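Guides > Flullel Gripper Kit > Trying Out and Comparing Fingers > Section 4

4. Your first side-by-side test

Now for the fun part! You have two finger sets in the Flullel kit, and the quickest way to learn what each one can do is to give both the same dull household job. We like laundry. Cloth folds, bunches and slips in ways a block never will, and you'll see differences between the fingers within a few tries.

1. Park the arm and press Hold on the Tremum controller.
2. Fit the long tapered fingers first. Tighten each screw by hand, then a quarter turn more.
3. Check that the wrist camera cable has enough slack for a full wrist turn.

CAUTION: Never change fingers with the controller in Run. The jaws can close without warning.

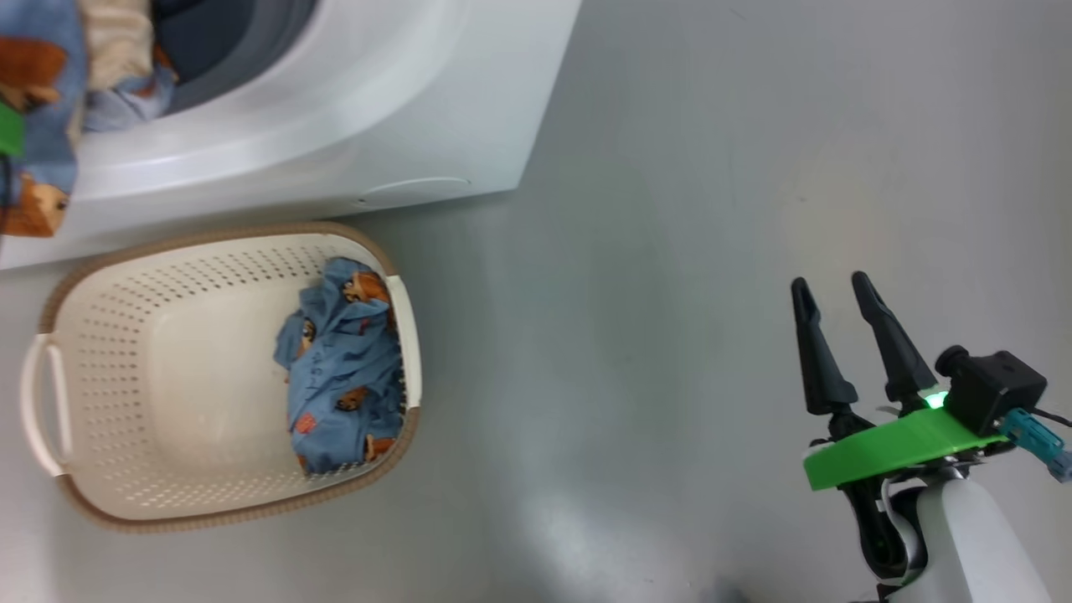
4. Set the approach height to 350 mm and load the "Cloth" profile. Start with the fingers open.
5. Run 7 picks from the washer to the basket. Write down every miss, even the near ones (those are the most useful!).
6. Swap to the short fingers and repeat with the same pieces of cloth.

NOTE: If the picks drift to one side, redo the camera offset in Section 2 before you blame the fingers.

Shadi Najjar's tip: try a slower close on thin fabric. It made a bigger difference in our February tests than changing the grip force did, and it's a joy to watch when it works.

7. Save both runs under one name so the Hemo viewer can play them together.

Go to Section 5 to set the grip force.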